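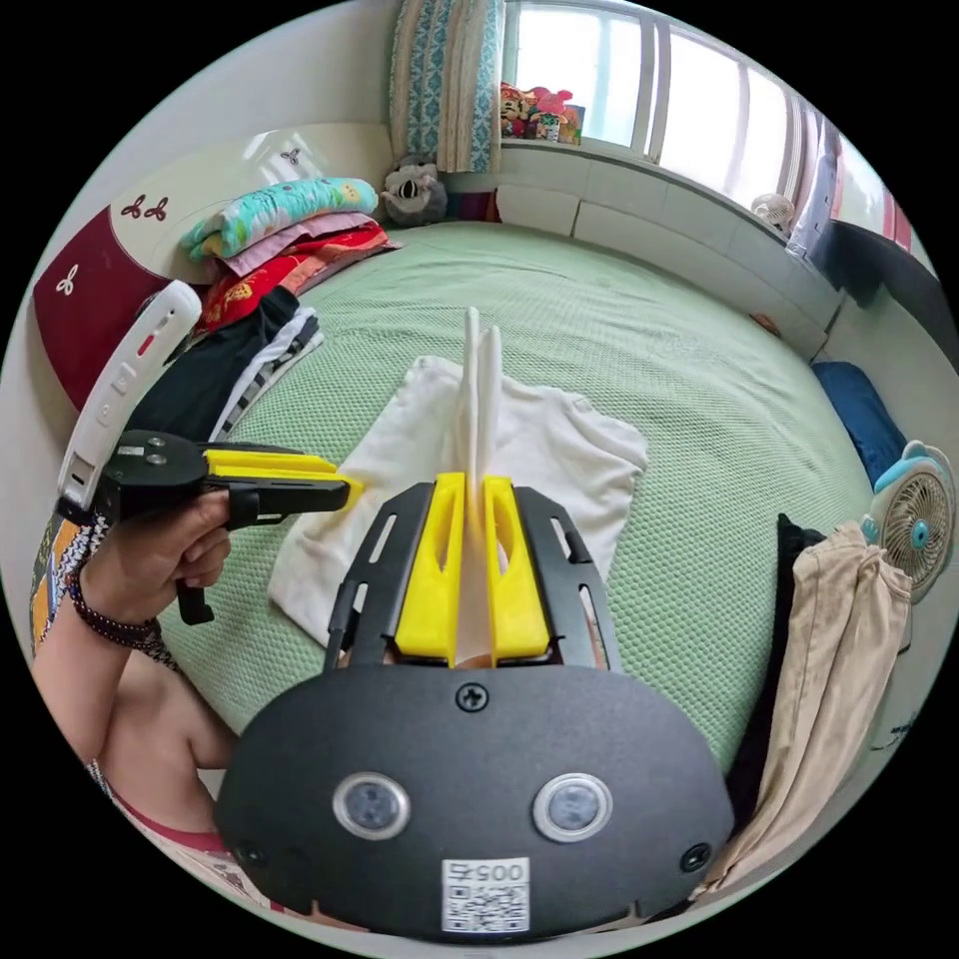
Benvinda Morais: Still no swim trunks. The order page says delivered, the parcel locker says no parcel under that number. Order ends in 119. I was charged full price, 66 dollars, plus shipping.

Status changed: Open to Waiting on carrier

Deolinda Nogueira: Thanks, I checked with Teltico. Their scan puts the parcel at the Frade Street locker at 4:40 pm, but the locker code was sent to an old phone number on your Storneo account. I have updated the number and asked for a new code. It should reach you by text within 2 hours.

Benvinda Morais: Got the code. The door opened and the bag had my name on it, but it's the wrong size. I ordered a large in navy. These are a small in navy. The packing slip says large.

Deolinda Nogueira: Sorry about that. Please keep the tags on and put them back in the same bag. A return label is attached to this ticket. The large is in stock in June colors and in navy, and I have set one aside. No charge for the exchange.

Benvinda Morais: Navy please. Can it go to my house and skip the locker?

Deolinda Nogueira: Yes, changed to home delivery. Shipping refunded to your card.

Status changed: Waiting on carrier to Exchange in progress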